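Spot cleaning flat-weave and textured upholstery

Most marks on fabric chairs can be lifted at home with cool water, a mild detergent and a cloth. The method suits fixed covers, where the fabric can't be taken off and washed.

Check the care label first. It is usually stapled under the seat or sewn into the cushion seam. W means a water-based cleaner is safe. S means solvent only. WS allows either, and X means vacuum only – do not wet it at all.

You will need:
Two white cotton cloths
A soft brush
A vacuum cleaner with an upholstery nozzle
A bowl of cool water
Fustis fabric shampoo, or a plain wool detergent

Step 1. Vacuum the seat, back and arms. Work the nozzle into the join between seat and back, where grit collects. Grit left in the weave turns to mud when wetted.

Step 2. Mix 18 ml of shampoo into 2 litres of cool water. A stronger mix leaves residue, and residue attracts dirt.

Step 3. Test the mix on a hidden patch. Press a damp white cloth on it for a minute. If colour comes off, stop.

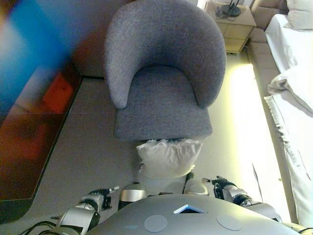
Step 4. Wring the cloth out until it no longer drips. Dab from the outside of the mark towards the middle. Do not rub, as this roughens the yarn and spreads the stain.

Step 5. Go over the area with the second cloth, dampened with clean water, then blot dry. Repeat once if the mark is still there.

Step 6. To avoid a tide line, lightly damp the whole panel up to the nearest seam and let it dry evenly. Keep the room at 19 degrees or above with a window open. Direct heat from a hairdryer can set what is left of the stain.

Step 7. Once dry, brush the fabric in one direction.

Grease needs a different start. Cover the mark with bicarbonate of soda, leave it overnight, vacuum it off and carry on from Step 2. Dukik degreasing powder is used in the same way but must not go on wool blends.

Loose cushions should be stood on edge to dry, and turned once. Foam holds water for far longer than the cover does, so press the middle with a dry cloth before putting them back.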